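Chapter 6
When the Arm Stops Halfway

I want to start this chapter with a phone call I didn't enjoy. I had been running the Perico cell for most of a year by then, teaching two robot arms to take old desktop computers apart and put some of them back together, and I had gotten comfortable. Comfortable is a bad way to feel next to a machine that can pinch your hand. I was in the parking lot with a sandwich when Aušra Vanags called from the floor and said, very calmly, "Your arm let go of a drive and it thinks it's still holding it."

So that's our subject for the next few sections: what happens when the machine and the world disagree, and what you do in the minute after you notice. In Chapter 5 everything went right. We wrote the steps, we ran them, the parts came out in order and we all felt very clever. Now we get to the part of the job that takes up most of your time once you're out of school. 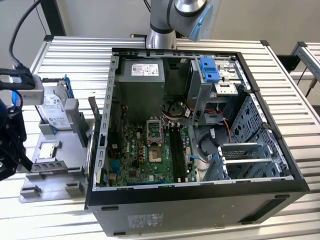 Last changed: 2026-01-18

The job itself was simple enough to explain to your grandmother. The computer sits on its side with the cover off. The arms handle the parts, the drive goes in a tray next to the case, and a short program called Stiterley keeps track of what is where. I didn't write Stiterley (I wish I could blame somebody else for how we set it up, but that was me). It keeps a list. Each time a gripper closes on a part, the list says "held." Each time it opens over the tray, the list says "placed." You may already see the trouble.

The list only knew what the gripper had been told to do. It didn't know what was between the fingers. We had a width reading on the gripper the whole time, and we were logging it, and nothing in the program ever looked at it! On the day of the phone call the fingers closed on the edge of the drive caddy, slipped, and kept closing until they met. The width went down to nothing. The list said "held." The arm swung over the tray with empty fingers, opened them politely, wrote down "placed," and went back for the next step.

The drive, meanwhile, had dropped back into the case at an angle. The next step was a fast move, low over the board, along a path that would have been clear if the drive had been where the list said it was. The arm hit it. The force limit tripped and the arm stopped, just as it was supposed to, and then we did the thing I most want to talk you out of.

We cleared the fault and pressed resume.

I know. But it's such an easy thing to do. There's a message on the screen, you've seen it before, the last few times it was a cable brushing the wrist and it went away when you cleared it. The log for that cell had 3,655 lines in it that week and 14 of them were force stops, and I had waved every single one of those through without writing down a cause. When you treat a stop as a nuisance long enough, you quit reading it.
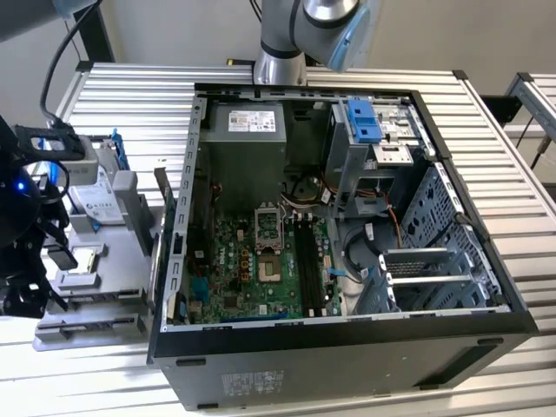 What resume did was pick up the program exactly where it had left off, at full speed, with a hard drive still in the way. The second hit bent the caddy and scraped the board. We had set the speed override at 80 percent that morning to get through a backlog, up from our usual 60, and I'm sure that didn't help. Aušra had one hand on the edge of the table. She wasn't hurt, and I still think about that hand.

Let me slow down here and pull apart three things that got tangled together, because you'll see them again in the exercises.

The fault was the slipped grip. Grips slip. Plastic caddies flex, parts sit a little crooked, and a gripper that works all morning will miss after lunch. You can make it rarer, but you should plan on it happening.

The error was the list. Stiterley believed something false about the cell and went on acting on it. A check on the finger width after each close would have caught it before the arm moved at all, and we'll write that check together in Section 6.2. It's only a few lines - I was embarrassed by how few.

The hazard was the restart. A stopped arm was sitting close to a person, with a plan in its memory that no longer matched the table. If you take one habit away from this book, make it this one: before you resume, go and look. Walk over, stand outside the reach of the arm, and compare what you see with what the program says. If they don't match, you don't resume. You stop the program properly, move the arm out by hand in slow mode, fix the parts, and start the step again from its beginning. 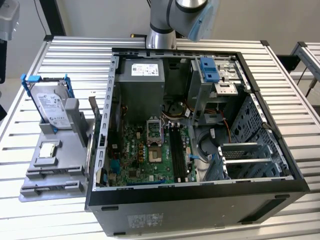 Jérémie Pichon read a draft of this chapter and told me I was being too easy on the button. His view was that looking is fine, but people get tired, and a resume that is allowed to run at full speed after a collision stop will sooner or later be pressed by someone tired. At Vestness, he wrote, they took it away: after a force stop the only choices are slow mode or starting over, and it took the crew a week to quit complaining.

He's right, and I've changed our cell to match. I left my version in the text anyway, as plenty of the machines you'll work on won't have that protection and you'll need the habit.

A word on how we found all this out. We didn't sit down that afternoon and reason it through from first principles. We argued. I thought the gripper pads were worn, Aušra thought the fixture had shifted, and we lost most of a day on pads and fixtures before she lined up the width readings with the list and saw them part ways. Section 6.1 works through that log the way we should have read it the first time. I've marked the lines I skipped past. Before you turn to it, get out the sheet of step names you made for the Butkienė exercise in Chapter 4 and write beside each step one way it could go wrong without the program noticing. Use pencil.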